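Nallari Two-Arm Bench Cell – Simulation Set-Up Guide
Section 4: Preparing and checking the basket-packing scene

This section covers the basket-packing scene in Irker, from loading the cell file to handing the cell over for recorded runs. It assumes you've finished Section 3 and that both arms respond to the jog panel. If one arm is still showing a joint fault, go back and clear it first.

Revision 12/20/18. Prepared by Issa Salameh, Prasitstead.

4.1 Before you start

You'll need:
– the Nallari cell file, saved to a local drive
– the Goel hand and gripper library, loaded under Add-ons
– an operator login with write access to the scene folder
– 3,881 MB of free disk space for the run cache

Close any other scene first. Irker will let you open two scenes at once, but they share one physics clock and both will run slow.

Note: The physics step rate for this cell is 200 per second. Leave it there. A lower rate makes light items jitter against the fingers, and you'll spend a morning chasing a fault in the hand that isn't there.

4.2 Loading the scene

1. Open Irker and choose Cells, then Nallari, then Basket Packing.

2. Wait for the status bar to change from Loading to Idle. Don't touch the jog panel while it says Loading.

3. Press Home Both. The arms move to the ready pose, with the hands held clear of the table on either side of the basket.

4. Check the item layout. The basket goes in the middle of the table, turned so one corner faces the front. The two cans stand upright in front of it, and the orange bottle lies on its side to the left.
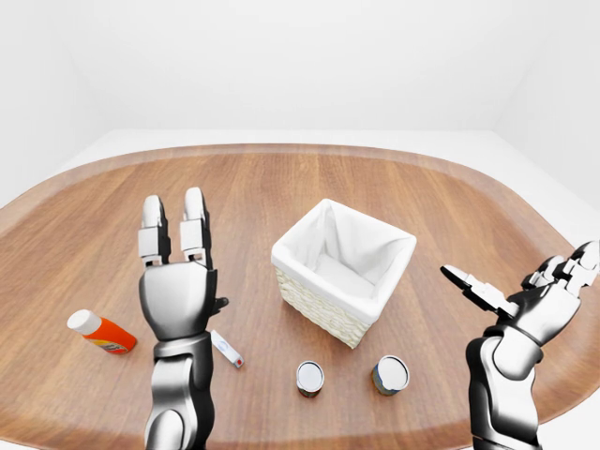

Does the basket need to sit at exactly the same angle every time? A few degrees either way won't matter, as the planner reads the angle of the rim when the run begins. What does matter is that the basket isn't moved after you press Start, because the reading is taken only once.

5. If an item has fallen over or rolled, select it in the item tree and press Restore Pose. Don't drag it back with the mouse. Dragging can leave an item slightly inside the tabletop, and it will jump when the physics starts.

6. Save the layout under a new name. The supplied layout is read-only and should stay that way.

4.3 Setting the grip on the left arm

Do this with one item only. The small white box is the best choice for a first grip, as it has flat sides and doesn't roll. Hide everything else in the item tree except the basket.

1. Set the right arm to Hold. It can stay beside the basket provided its gripper is clear of the left arm's path.

2. On the Grip tab, set the closing force to 43 per cent.

3. Jog the left gripper over the box with the fingers pointing down. Use slow jog for the last part of the move.

4. Press Close. Watch the force trace, which should rise and then level off. A trace that keeps climbing means the fingers are pushing into the box and the force is set too high.

5. Raise the box just clear of the table and stop next to the basket. Leave it there for 60 seconds with the physics running. Compare the item's pose in the tree at the start and end of the wait. If it has moved, raise the force by a small amount and repeat.

Caution: Don't carry the box over the rim until the hold test has passed. A dropped item can wedge between the liner and the basket wall, and the only way to free it is a full reset. 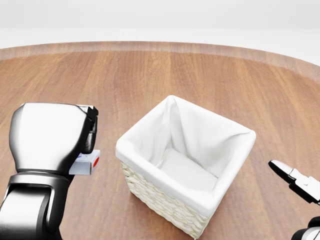 6. Once the hold test has passed, move over the opening, lower the box inside the rim and press Open. Back the gripper straight up before moving sideways. The liner is modelled as a soft body, and a finger that catches it will drag the whole basket along.

7. Bring the hidden items back with Show All, then press Restore Pose on each one.

4.4 Checking clearance at the cans

The cans are the tightest part of this scene. They stand close together, and a finger has to get past one to reach the other. Most of the collisions logged on this cell happen at the left can while the arm is on its way to something else.

1. Turn on Clearance under the View menu. A number appears beside each arm showing the smallest gap to any item.

2. With the left gripper open and empty, jog it in low between the orange bottle and the left can. Stop just above the wood.

3. Read the gap. If the number turns amber, shift the approach point a little toward the bottle. If it turns red, back out the way you came in and check that the can is on its saved pose.

4. Leave the right hand raised while you do this. Its long digit reaches a fair way over the table when extended, and the clearance number doesn't warn you about one arm meeting the other unless Arm to Arm is also ticked.
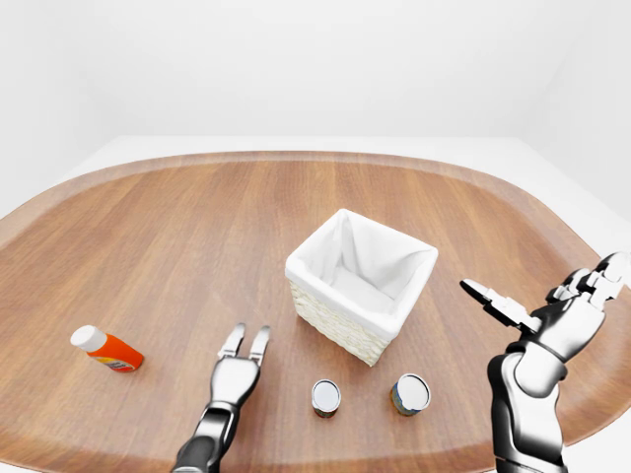 Tick it now, before going further, and leave it ticked. There's a small cost in speed and it's worth paying. With Arm to Arm on, the planner will stop both arms when they come too close, and you can clear the stop from the panel without losing the run.

5. Repeat steps 2 and 3 for the right arm, coming in from the right side of the right can.

6. Press Save Approach for each arm. The two are stored separately, so saving one doesn't save the other.

Note: Clearance readings are taken from the outer shell of each link. If you've swapped the end tooling since the last save, rebuild the shell under Tools before trusting the numbers.

4.5 Handing over for recorded runs

1. Press Home Both again and wait for Idle.

2. Check that the basket is empty. Anything left inside from the grip test will be counted as already packed.

3. Check that both hands are up off the table and that neither is resting on an item. Contact at the start of a run is logged as a fault, even when nothing moves.

4. Set the random seed to Fixed for the first run, then change it to Per Run once you've seen a clean pass.

5. Press Lock Layout. The item tree turns grey and only the Start and Stop buttons stay live.

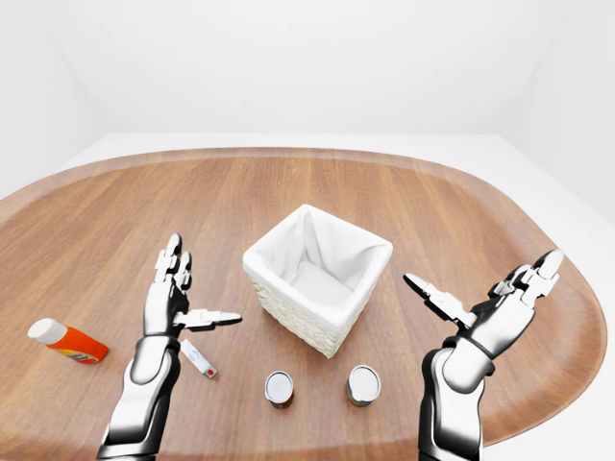

Locking the layout also locks the view angle, Issa Salameh pointed out when the May draft was being checked, and an operator who wants a different view has to unlock, move and lock again. He asked for that to be spelled out, along with a reminder that each unlock clears the fixed seed.

If you do unlock for any reason, redo steps 1 to 5 in order.

4.6 Common faults

Arms won't home
Check the Hold setting on the right arm. It stays on after the grip test until you clear it.

Item jumps at start
The item is partly inside the table. Stop the run, press Restore Pose, and start again.

Basket slides when the gripper lifts out
The fingers are catching the liner. Open the gripper less before backing out, or lower the release point so the fingers come up through the centre of the opening.

Long flat item can't be picked up
Thin items lying on the wood need a fingertip approach. Lower the hand until contact shows on the force trace, raise it slightly, then close. Don't use the box settings for this.

Clearance number missing
Clearance turns itself off when a scene is reloaded. Turn it back on under View, and check Arm to Arm at the same time.

Run stops with a cache error
The disk is full. Clear old runs from the cache folder and restart Irker. Saved layouts and approaches aren't kept in the cache and won't be affected.

For hand calibration and finger replacement in the Goel library, go to Section 5.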